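Setting the Prindari cell up again

I moved the Prindari cell to the other side of the shop in February, and it took longer than the move itself to get it working the way it did before. I didn't write anything down the first time I set it up, so this time I kept notes. Most of this is for me. If you run a two-arm kitchen cell of your own some of it may carry over.

The cell is two arms facing a countertop, with a gripper on each, a camera above, and a controller cabinet from Drekeck that came with the arms. There is also a copy of the whole thing in Neltik, the simulator we use. I try every program on the copy first. That only helps if the copy matches, and after the move it didn't.

What got moved and in what order

The arms came off their plates and went on a cart one at a time. I marked each plate with paint pen before loosening anything, left side and right side, with an arrow toward the wall. I also photographed both connector panels. Nestor Bautista helped with the lifting and he was the one who noticed that the right base had been shimmed. There was a single thin washer under the rear corner and I have no memory of putting it there. We saved it in a bag taped to the plate.

On the new side of the shop the floor is worse. The bench went down first and got leveled with the feet, then the plates, then the arms. The shim was no longer needed on the right but something was needed on the left, so the washer ended up there. I torqued the base bolts in a cross pattern, went to lunch, and checked them again when I got back. One had relaxed a little.

Cables went on last. The gripper cables run along the outside of each arm, held with hook-and-loop straps, and they need slack at the wrist. I always leave too little. The test is to drive the wrist to both ends of its travel at low speed and watch the loop. If the loop goes flat at either end, it needs more cable. I let out a hand's width on both sides.

Homing

Both arms homed on the first try. The left gripper did not. It closed, opened halfway, and stopped with fault 78 on the cabinet display. The Drekeck manual lists 78 as a position mismatch and tells you to repeat the homing, and I did that several times with the same result before taking the cover off. A bit of strapping had got pulled in behind the finger carriage. I picked it out with tweezers, wiped the rail, put one drop of light oil on it, and it homed.

I should have looked before repeating it. The carriage has a soft plastic stop and I was driving it into the strap each time.

Updating the copy in Neltik

The simulated cell has its own counter, its own board and pan and basket, and a camera placed where I think the real one is. After the move I measured from the front corner of the bench to each base plate and typed the numbers in. The distance between the two plates came to 933 millimeters. It had been a little more than that on the old side, and I had never updated the model from the drawing, so the copy had been wrong all along by a small amount that I'd been hiding with offsets in the programs. I took the offsets out.

Then I loaded the vegetable program and stopped it before the first pick to see where everything stood. The red pepper was on the cutting board on the right with its stem up the way the program wants it. The right finger was just over the top corner of the board and the left one was pointing up by the big silver round. That was close to what I wanted on both sides, so I left the arms alone and went on to the camera. 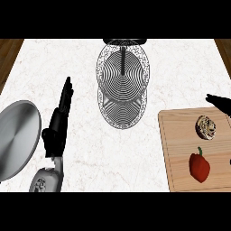
Lining up the camera

The real camera sits on a post behind the arms and looks down. To line up the copy I use the counter edges, which run toward each other as they go away from you. I put a strip of tape on the monitor along each edge in the real view, switch to the simulated view, and adjust tilt until the edges fall on the tape. Tilt comes first. If you start with height you will be going back and forth all afternoon.

After that I check something near and something far. Near is the corner of the cutting board. Far is the basket, but wire mesh is a poor thing to measure against in Neltik. The fine mesh turns into ripples of dark and light rings at a distance and the rim can look doubled, and it's hard to say where the edge is. I drop a plain block into the model at a known spot, check against that, and delete it. Raising the render quality might help with the mesh. It also slows everything down on my machine and I haven't needed it.

The field of view setting in my file is 64 degrees and I left it there. I changed it once last year to make the corners match and spoiled the middle.

Touch-off on the board

Once the views agree I run the touch-off on the real bench. Each arm comes down over a corner of the cutting board with the gripper closed, at the slowest speed, and stops when I say so. I slide a piece of printer paper under the fingertip and lower it until the paper drags. Then I write down the height and compare it to the one in the copy.

The right arm was good. The left was low by 2 millimeters, and that was my leveling. I had put the spirit level on the bench and never on the plate. I loosened the left base, moved the washer to the other rear corner, tightened it down and ran the touch-off again. After that the paper dragged at the same number in both places, or close enough that I couldn't tell the difference by feel.

If you use a wooden board, take the touch-off on the flat part and stay clear of the groove that runs inside the edge. I got a height off the groove once and drove a finger into the board the next morning. The mark is still there.

Fingertips

The fingers on these grippers are long and narrow, and they bend if you catch them sideways. I check them by closing the gripper on a feeler gauge near the tip and then near the root. If it's snug at the root and falls out at the tip, a finger is sprung and I change the pair. I buy them from Enriquez, who keeps them on the shelf most of the time. Changing them takes two screws a side and a small amount of thread locker, blue. Wait until it sets before you run anything.

The left pair was fine. The right pair was sprung, probably from being laid down on the cart, so those got changed. Next time the grippers come off and travel in a box.

Daily and weekly

Every morning I wipe both rails with a dry cloth, home everything, and run the wrist sweep while looking at the cable loops. Then one dry pass of the vegetable program with nothing on the board. It takes up to ten minutes when I'm not distracted.

Weekly I check the base bolts with the wrench, blow out the cabinet filter, and repeat the paper test on one corner per arm. If a height has changed I fix the mounting and then the model, in that order. I don't put offsets in the programs anymore. There is a text file next to the Neltik scene with the plate distance, the camera numbers and the two heights, and any change to one of them gets a line in there.

Still to do

The camera post flexes when someone leans on the bench. I have a piece of angle stock for a brace but haven't drilled it. The strap that got into the left gripper came from the roll I used everywhere else, so I need to go along both arms and trim the ends short. And the Drekeck cabinet is on an extension cord until the outlet on that wall gets moved.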